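**Wrist camera loses the fingertips when the gripper picks up thick cloth. Move the camera or change the fingers?**

posted by kauppinen_bench

Two-arm setup, white arms, the same two-finger parallel gripper on both sides. I'm comparing two sets of fingers for laundry work: the long tapered ones I have on now and a shorter, wider set from Mirnora. Each gripper has a small camera mounted on the side, and there is one more camera up at the head.

The job is simple. Pick a garment out of a laundry basket on the floor, lift it clear, hand it over or drop it. Thin stuff like T-shirts is fine with either set. The trouble is with bulky items, and with picks where two items come up together. A basketball jersey folds over itself and I can't tell from the wrist view whether the tips have closed on one layer or four. Sometimes a sock comes along and I don't know it until I look at the other view.

What I have tried so far:

- Closing force down from 113 to 80 (controller units, not newtons). Fewer double picks, more drops.
- Exposure on the wrist camera fixed at 2000 microseconds, auto gain off. Helped with glare from the floor and did nothing for the real problem.
- Tilting the camera toward the palm a little. Then I lose the far side of the basket.

The first view is from the head camera and the second is from a wrist camera.

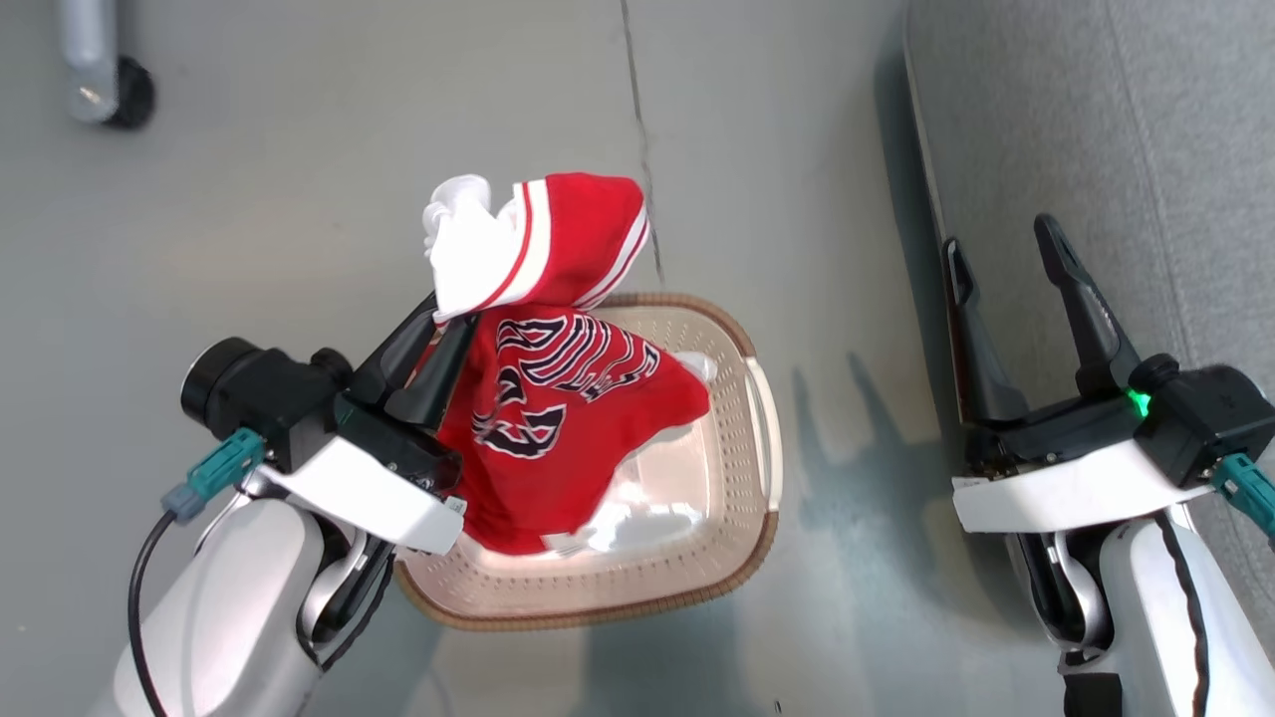
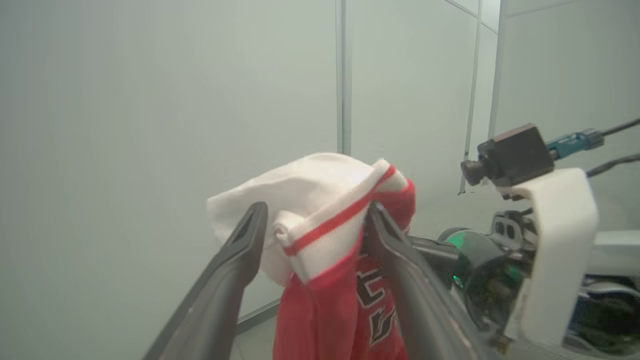 *Long fingers on the red jersey, head view first, then wrist view with the sock in the grip.*

I would like to settle on one finger set before I order spares. Is it worth moving the cameras, or is this a finger problem? Controller is a Skodov, if that matters.

---

**skodov_user_nw**

Both, but start with the fingers because it's cheaper.

Look at where the sock sits in your wrist view. It bulges up over the left finger. No camera on the side of the gripper is going to see past that. You could spend a week on brackets and get the same picture from a slightly different angle.

Long tapered fingers are good for reaching down into a basket. They are not so good at telling you what they have. On mine I did this:

1. Kept the long fingers for the pick.
2. Logged the finger opening at the end of the close. One layer of jersey and a jersey plus a sock give clearly different numbers, even with soft pads.
3. If the opening is over the limit, open up halfway, wait 700 ms, close again. The extra item often falls back in the basket.

Step 3 is the one that made the difference. You need the basket still under the gripper when you do it, so don't start the sideways move until the check is done.

The Mirnora short fingers are OK on a table. I had them on for a month and the wrist housing kept touching the basket rim on deep picks. If your basket is shallow you may get away with it.

On the force setting, 80 sounds low for a jersey. Go back up and let the opening check catch the doubles.

---

**muvinura_fan**

get a better camera. I have the Muvinura one and never had this problem

---

**teal_plug**

I don't agree that the camera doesn't matter, but I also wouldn't move the wrist ones. You already have a head camera. Use it for the "how many things did I pick up" question and leave the wrist views for lining up the grasp.

You could also bring the second arm in. While one gripper holds the jersey over the basket, put the other one beside it with the fingers open and use its wrist camera to look at the hanging cloth from the side. Costs you a couple of seconds per pick. Check the cable before you do it. Mine pulled tight at the wrist plug when I turned the hand that far and I had to redo the strain relief.

For the finger comparison, run both sets on the same clothes in the same order and write down drops and doubles separately. If you lump them together as "failed picks" the low force setting will look better than it is.

---

**kauppinen_bench**

Thanks. I have the opening value in the log already and never looked at it. Will put the force back to 113, add the reopen step, and run the long fingers again before I mount the short ones. The basket is fairly deep, so the rim contact is good to know about.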